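公共茶水间及储物柜区域整理与使用指引

适用范围:Jonddale 办公楼各楼层茶水间、靠窗台面及相邻储物柜区域
适用对象:本楼全体使用人员、各楼层值日人员

一、总则

为保持公共区域整洁,规范瓶装物品的存放,便于储物柜的日常使用与管理,特制定本指引。本指引说明台面清理、瓶装物品分类、储物柜整理及登记检查的具体步骤。各楼层可结合实际情况补充细则,补充内容不得与本指引相抵触。

本指引所称“台面”,指窗下及墙边供临时放置物品的固定台面;所称“瓶装物品”,包括饮用水、调味品、食用油、清洁用品及其他以塑料瓶或玻璃瓶盛装的物品;所称“储物柜”,指带锁柜门的上下层金属柜,以及柜体中供公共使用的开放格。

二、准备工作

开始整理之前,应备齐下列用品:

干抹布与湿抹布各2块,分开使用,不得混用;
中性清洁剂一瓶,按瓶身说明稀释;
不干胶标签纸与油性记号笔;
带盖周转箱一只,用于暂存无主物品;
一次性手套;
垃圾袋,分可回收物与其他垃圾两种;
《公共区域整理登记表》一份。

整理时间以每日下午下班前为宜,单次整理一般应在40分钟内完成。全面整理每季度进行一次,时间由各楼层自行安排,并提前5个工作日在储物柜区域张贴通知。通知应写明整理日期、涉及柜位、无主物品的处理方式以及联系电话。

张贴通知应使用白色A4纸打印,字号不小于四号,贴于上层柜门平整处,不得遮挡锁孔、把手及通风孔。旧通知到期后应及时撕下,并用湿抹布清除残胶。

三、台面瓶装物品的整理

(一)清空台面

将台面上的全部物品移至周转箱或临时推车。移动玻璃瓶时应一手托底、一手扶瓶身,每次只移动一瓶。带提手的大瓶,应先确认瓶盖旋紧再提起。瓶盖松动或瓶身有裂纹的,应先放入托盘,另行处理。

台面上的零散小件,如瓶盖、夹子、电池、钥匙等,统一放入小号密封袋,在袋外注明发现位置。

(二)核对与分类

逐瓶核对标签,按下列类别分开摆放:

第一类,饮用类。包括未开封的饮用水及其他饮料。
第二类,食用类。包括食用油、醋、酱油及其他调味品。
第三类,清洁类。包括洗洁精、玻璃清洁剂、消毒液等。
第四类,不明类。包括标签脱落、标签模糊或内容物无法确认的瓶装物品。

应当特别注意,透明液体仅凭外观无法判断用途。不得以打开闻嗅、品尝等方式辨认不明液体,也不得仅凭瓶盖颜色或瓶形归类。同色瓶盖的瓶子可能盛装完全不同的物品,应以标签所载内容为准。凡标签缺失者,一律归入第四类。

严禁使用饮料瓶分装清洁用品。发现此类情况的,应当立即贴上“禁止饮用”标签,移交楼层管理人员处理,并在登记表中注明。

(三)清洁瓶身与台面

先以干抹布除去瓶身浮尘,再以拧干的湿抹布擦拭瓶底及瓶口外沿。食用油瓶外壁如有油渍,可蘸取少量中性清洁剂擦拭,擦后用清水抹布再擦一遍。擦拭时避开手写标签。

台面按由里向外、由高到低的顺序擦拭。窗台与台面相接处容易积灰,应使用包布的薄片或旧牙刷清理。白色台面上的茶渍、酱渍,可用清洁剂敷两分钟后擦除,不得使用钢丝球或刀片刮擦。台面干燥后方可摆回物品。

(四)摆回原位

饮用类与食用类应放置于台面两侧或分层存放,中间留出间隔。清洁类不得摆回台面,应放入下层带锁柜内。大瓶靠里,小瓶靠外,标签一律朝外。瓶与瓶之间应留出可伸入手指的空隙,便于取放。

靠窗台面日照较强,食用油、药品及遇热易变质的物品不宜长期放置。确需临时放置的,应远离窗面,并于当日取走。台面边缘应留出空位,任何瓶装物品均不得伸出台面外沿。
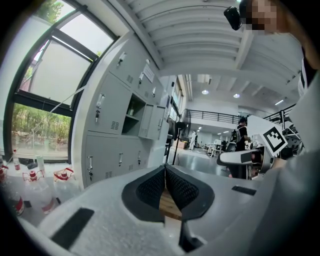
图1 窗下白色台面上的瓶装物品与相邻的浅灰色储物柜

台面与储物柜相邻的区域,应按同一次整理任务一并处理。先台面、后柜体,可避免柜内清出的物品再次堆放到已擦净的台面上。如需两人配合,应由一人负责清点移动,另一人负责登记与贴标。

四、储物柜的整理

(一)柜门与锁具检查

逐一检查柜门是否关闭到位。柜门虚掩的,应先确认该柜是否有人使用,再轻推关闭,不得翻动柜内物品。柜门无法闭合的,检查是否有物品夹在门缝,或铰链是否变形。属于铰链或锁具故障的,应在登记表上记录柜号,并报 Salano 物业服务部维修。

检查锁具时,应确认把手转动顺畅、锁舌能够完全伸出。锁孔发涩的,可使用少量石墨粉,不得注入食用油或其他油脂。钥匙断于锁内的,由维修人员处理,使用人不得自行撬动。

(二)柜体外部清洁

柜门外侧以拧干的湿抹布自上而下擦拭,把手及锁具周围应重点清洁。通风孔积灰时,先用软毛刷顺着孔槽方向刷除,再用吸尘器吸净。不得向通风孔内喷洒清洁剂,以免液体流入柜内。

通风孔应保持畅通,不得以胶带、贴纸或海报封堵。个人姓名标签统一贴于柜门右上角,尺寸不超过名片大小。

(三)柜内整理

个人储物柜由使用人自行整理。建议按以下步骤进行:

1. 取出全部物品,置于干净的垫布上。
2. 检查柜内底板与四角,清除碎屑和水渍。
3. 用湿抹布擦拭内壁,敞开柜门晾干。
4. 检查食品的保质期,过期物品当场弃置。
5. 重物放在底部,常用物品放在外侧。
6. 液体物品应旋紧瓶盖,直立放置,并在瓶底加垫吸水纸或浅托盘。
7. 关闭柜门,上锁后轻拉把手,确认已锁牢。

上层柜位不宜存放大容量液体及玻璃器皿。已存放的,应调整至下层,或改用塑料容器盛装。单个柜位内的液体总量不得超过2升,易燃、易爆及有腐蚀性的物品一律不得存放。

(四)开放格的使用

开放格供临时放置小件物品,不作个人长期存放之用。放入开放格的物品应贴有标签,写明使用人姓名及放置日期。未贴标签的物品,值日人员可先行贴上“待认领”标签,并记录在登记表内。

开放格内的瓶装物品应当直立,瓶高不得超过格口。玻璃瓶应放在格内靠里的位置。开放格内不得存放已开封的食品。

五、无主物品与不明液体的处理

无主物品自贴上“待认领”标签之日起保留5个工作日。期满无人认领的,按下列方式处理:

未开封且在保质期内的食品和饮料,移入楼层共享区,注明“可自由取用”;
已开封的食品、饮料和调味品,予以弃置;
空瓶洗净后,按塑料、玻璃分别投入可回收物容器;
衣物、雨伞、文具等,移交一层服务台登记保管;
钥匙、证件、存储设备等,应于发现当日移交一层服务台,不适用前述保留期限。

不明液体不得倒入洗手池、地漏或茶水间水槽。处理人员应戴手套,将瓶盖旋紧后直立放入带盖周转箱,箱外标注“不明液体”及发现位置,交由物业人员统一处置。如瓶身渗漏,应以吸附棉覆盖液面,打开窗户通风,并暂停使用该处台面。

食用油不得直接倒入水槽。少量废油可用废纸或吸油粉吸收后,投入其他垃圾;量较大的,应装瓶密封,送至地下一层废油收集点。

六、柜号、标签与登记

本楼现有储物柜264个,由 Meléndez 行政服务中心统一编号。柜号由楼层号与顺序号组成,上层与下层分别编列。整理中发现柜号脱落的,应对照柜位图补贴,不得凭记忆书写。

标签书写应符合以下要求:

字迹清楚,使用油性记号笔;
写明物品名称,不使用简称或代号;
写明开封日期,食用类另写保质期;
写明使用人或使用部门;
标签贴于瓶身中部,不覆盖原有标签。

原有标签部分脱落的,应在残留标签旁另贴新标签。凡内容物已与原标签不符的,该瓶不得继续使用。

登记表填写内容包括:整理时间、柜号或台面位置、物品名称及处理方式、故障情况、填写人签名。登记表于每月底交至 Meléndez 行政服务中心存档,保存期限为一年。有 Nusa 系统账号的楼层,可在系统内“公共区域”栏目下填报,填报后无须另交纸质表格。

七、日常检查要点

值日人员每日离开前,应按下列项目检查:

台面无积水、无油渍,瓶装物品标签朝外;
瓶盖全部旋紧,无倾倒、无渗漏;
台面上无清洁用品,无不明液体;
窗户已按规定关闭,窗前通道无杂物;
储物柜门均已关闭,无物品夹在门缝;
开放格内物品均有标签;
张贴的通知均在有效期内;
地面干燥,垃圾已清运。

检查中发现问题能当场处理的,应当场处理;不能当场处理的,应在登记表中写明,并口头告知次日值日人员。

八、常见情况的处理

(一)台面瓶子过多,无处摆放

应先检查是否有同类重复开封的物品。同一种调味品已开封两瓶以上的,应集中使用日期较早的一瓶,其余移入食品柜。不得将两瓶剩余内容物倒入同一瓶中。饮用水应整箱存放于柜内,台面仅保留当日用量。

(二)瓶盖粘连难以打开

可用温湿抹布包裹瓶盖一分钟后再旋开,玻璃瓶不得以热水冲淋。仍无法打开的,可使用防滑垫协助,不得敲击瓶口。打开后应擦净瓶口螺纹处的残留物,避免再次粘连。

(三)储物柜内有异味

应先取出全部物品,查找渗漏或变质的来源。内壁擦净后敞开柜门通风不少于两小时,再放入活性炭包。不得以喷洒香水或空气清新剂代替清洁。

(四)使用人遗失钥匙

使用人应携带工作证件到一层服务台申请开柜。开柜时须有使用人与管理人员同时在场,开柜后应更换锁芯,并更新登记信息。

(五)液体流入柜体缝隙

应立即取出邻近及下层柜位的物品。下层柜位使用人不在现场的,由管理人员联系本人后开柜。液体吸干后,应检查底板是否生锈,锈蚀部位报修处理。

九、附则

各楼层应将本指引张贴或存放于茶水间内便于取阅之处。使用人对柜位分配、物品处理有异议的,可于处理后5个工作日内向 Meléndez 行政服务中心书面提出。

本指引自发布之日起施行。原《茶水间物品摆放说明》与本指引不一致的,以本指引为准。

附件:
1. 公共区域整理登记表
2. “待认领”及“禁止饮用”标签样式
3. 各楼层储物柜位图

Meléndez 行政服务中心 编制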